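Provberg Laundry Handling Project
Equipment Planning Meeting — Minutes

Location: Provberg office, small meeting room
Month: January
Start: 2:00 p.m.
Present: project lead, operations, purchasing, two from engineering, facilities
Apologies: finance (written comments received and read out under item 3)

1. Minutes of the previous meeting

Accepted with one correction. The quote from Guder for the second arm was for delivery only and does not cover installation. Purchasing will ask for an installation price as a separate line.

2. Work cell and current task

Engineering reported on the garment task. The task sheet covers the dryer, a basket and the hanging rack. The cell stays on this task until the end of the quarter, and no new garment types will be added before then. Wrist cameras and the head camera remain in use for all recording.
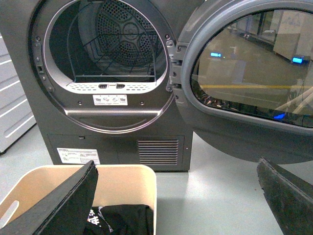
Operations asked whether a second dryer should go into this year's budget. Engineering would prefer to wait. A second machine needs its own circuit and more floor, and the hours lost at the moment are mostly lost to gripper changes. Facilities confirmed that a new circuit would take 11 working days from the date of the order, not counting the inspection.

Agreed: no second dryer this year. The item comes back in the fall with a power estimate from facilities.

3. Gripper pads and spare fingers

Purchasing has two offers for replacement fingers. Grarnent sells them in sets of 40 with a fixed price for twelve months. Naylor will sell any quantity but charges for each shipment. Finance's written comment was that the fixed price is easier to plan around, and that the budget line for wear parts should not go over $3000 without a new request.

Engineering has no strong preference on the supplier but wants the same pad material throughout. Changing it partway means repeating the grip force settings for every garment on the list. One of the engineers also asked for a written rule on when a pad gets replaced. At present each operator decides, and the log shows very different intervals between shifts.

Agreed: order one set from Grarnent. Engineering to write a replacement rule, one page at most, and post it at the cell.

4. Rack and basket area 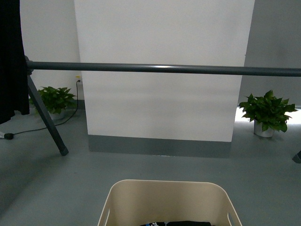
Facilities would like the rack position fixed so that the floor can be marked once and left alone. Engineering asked for some room to move it while the reach tests are still open. The far end of the rail is the hard part for the current arm — the wrist has to turn over to place a hanger there, and the cycle gets slower.

Three options were discussed: a shorter rack, a base that lifts the arm, or leaving things as they are and using only the near part of the rail. The lifting base is the most expensive and would have to come from Guder to keep the arm under warranty. Operations pointed out that a shorter rack costs very little and could be tried first.

Agreed: buy one shorter rack for a trial. Purchasing to request a price on the lifting base in the meantime, with no commitment. Floor marking waits for the result.

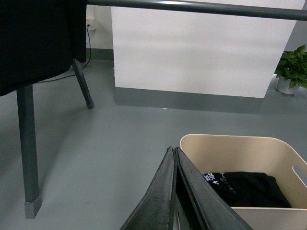

5. Camera and data storage

The storage server is nearly 96 percent full. Engineering is moving older recordings to the archive drives, but this only buys a few weeks. Two approaches were considered: adding drives to the present server, or replacing it. Adding drives is cheaper now. Replacing it was already penciled in for next year.

There was some disagreement about how much old footage has to stay on hand. Operations feels that recordings from before the last camera change are rarely opened. Engineering wants to keep them until the comparison report is finished.

The wrist camera at the cell stays as it is. Engineering asked for one spare of the same model, to be charged to the wear parts line if there is room after the finger order, and otherwise held over. 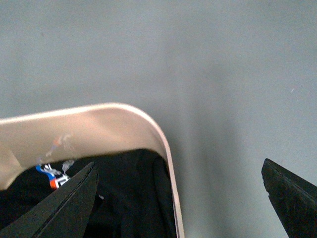

Wrist camera view, black garment in the basket

Agreed: add drives now, keep the replacement in next year's plan. Older footage stays until the report is out.

6. Action items

Purchasing: installation price from Guder; order to Grarnent; price on lifting base; one short rack; drives for the server.
Engineering: pad replacement rule; list of older recordings with sizes; reach test results with the short rack.
Facilities: power estimate for a second dryer; hold floor marking.
Operations: send shift logs for pad changes to engineering.

7. Other business

Naylor has offered a demonstration of its quick-change wrist plate. Engineering will attend, and purchasing will join if the time suits. No budget is set aside for it.

The next meeting will be in February at the same time and in the same room. The meeting closed at 3:20 p.m.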